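How to Prepare a Part Drawing for an Injection Molding Quote 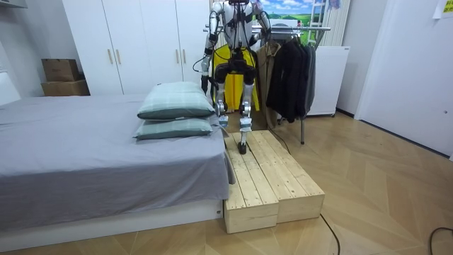 A molding shop can only price what you send it. If the drawing leaves out the material or the quantity, the shop will either guess or write back with questions, and either one costs you days. The steps below are the ones we give new customers at Grenholm before they send anything over.

What you need before you start

A 3D file of the part in STEP format, a 2D drawing saved as a PDF, and your best figure for how many parts you will order in a year. A sample or an older version of the part helps too, if you have one.

Step 1. Check the wall thickness

Go through the model and look for places where the wall gets suddenly thicker. Thick spots cool slowly and leave sink marks on the outside face. Core them out or add ribs. Keep ribs thinner than the wall they stand on.

Step 2. Add draft

Every face that runs in the direction the mold opens needs a slight taper. We ask for 2 degrees on textured faces as a starting point. A deep texture may need more, so name the texture on the drawing.

Step 3. Name the material

"Plastic" or "black nylon" is not enough for a price. Write the resin family, the grade if you know it, any filler, and the color. If you are not sure of the grade, say what the part has to stand up to – sunlight, oil, a drop onto concrete – and let the shop suggest one.

Step 4. Mark only the dimensions that matter

Tight tolerances on every dimension will raise the price of the tool. Pick the ones that affect fit and leave the rest to the general tolerance in the title block. A bracket drawing we got from Droltham in February had 7 critical dimensions marked, and it was quoted without a single phone call.

Step 5. State the quantities

Give the first order and the yearly volume separately. A run of 400 parts may suit an aluminum tool, while a bigger yearly number can justify hardened steel and more cavities. If you want prices at more than one quantity, list them all in the same request.

Step 6. Say who owns the tool

Write down whether you expect to own the mold, where it will be stored, and who pays for upkeep. Put this in the request and check it against the quote when it comes back.

Sending it in

Put the files in one zip folder with the part number and revision in the name. Make sure the PDF and the STEP file are the same revision. For parts going to our Fastville plant, add the delivery address and the packing you need, bulk or layered.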